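Community Help > Home Office > Desks & Storage

Ask | Browse | Tags | Unanswered | Log in

Keeping cords and bits off a small white desk?

Posted Apr 10, 2018 by Malou Dalsgaard

Hi all! I finally have a proper desk in the spare room and I'm over the moon with it, but I can't keep the top clear for more than a day. The lamp cord is far too long for where the outlet is, so it ends up looped around the base. Then there's whatever I've dropped there on my way past, drink bottles, clips, keys, scrunched-up tissues. The desk has no drawers and I rent, so I'd love to avoid drilling. The top is 104 cm wide and white, so every speck shows. What's your favourite way of dealing with it?

Begoña Paredes

Oh, I love this kind of job! Start with the cord. Take it right off the lamp, straighten it out, then fold it back and forth into a flat bundle and hold it with a hook-and-loop tie. Leave just enough free to reach the outlet with a bit of slack. Stick 2 adhesive clips under the back edge of the desk and hang the bundle from those. Mine have been up since March in a rented flat, and the Terkum ones peeled off the last desk without a mark (warm them with a hair dryer first).

Then get yourself one open box, and only one! A shallow black one looks fantastic on a white top. Everything small goes in there during the day, and you tip it out before supper and put each thing where it lives. If it has a lid you'll stop using it, at least I did. Slanted sides are great because your hand goes straight in.

And wipe the top with a barely damp cloth while it's clear. It takes a minute and it's so satisfying!

cuesta_corner

I just put mine in a shoebox.

Triltstead

Agree with Begoña on the box. I'd add that the lamp is worth moving. Put it in a back corner, on the side nearest the outlet, and the cord has almost nowhere to go. I turn the shade up toward the wall in the evening, it gives a lovely soft colour and no glare off the white.
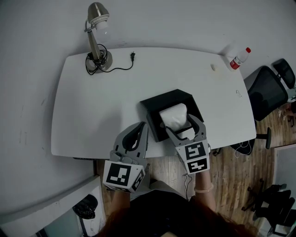 Can I use the same adhesive clips on a desk with rounded corners?

Stick them on the flat underside, a few centimetres in from the curve, and they'll hold just as well. Clean the spot with rubbing alcohol first and let it dry, then leave the clips overnight before you hang anything on them.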